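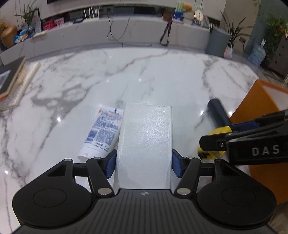

**Ticket 359: marks and sticky patch on marble-pattern table**
Opened by: Diane Lemieux
Assigned to: Iker Valcárcel
Status: waiting on customer

**Diane, first message**

Hello, and sorry in advance for the length of this! We bought the glossy white table from Fenurier last winter and I do love it, but it has become the place where everything lands: tubes of cream, little boxes, whatever came out of somebody's bag. On Tuesday I lifted up a white squeeze tube that had been lying on its side and there was a tacky ring under the cap end. I've wiped it with warm water twice and it still drags when I run a finger over it. There's also a dull patch, roughly 200 mm long, where a box used to sit. Is the top ruined?

**Iker**

Hello Diane, no need to apologise, and I very much doubt it's ruined. Could you try a drop of washing-up liquid on a soft damp cloth, leave it for a minute, then wipe and dry? Please keep away from scouring pads and cream cleaners, as they'll take the shine off for good. And which way does the dull patch look dull, from every side or only towards the window?

**Diane**

The ring has gone, hooray! It took two goes. The patch only shows towards the window, and it's fainter than it was, so I wonder if I'd simply been smearing hand cream about (quite likely, knowing me).

**Iker**

Lovely news about the ring. The patch does sound like a greasy film, so same again with fresh water and a clean cloth, and buff it dry in small circles. If it's still there in February, send me a note on this ticket and I'll ask Nuria Soler about a replacement top.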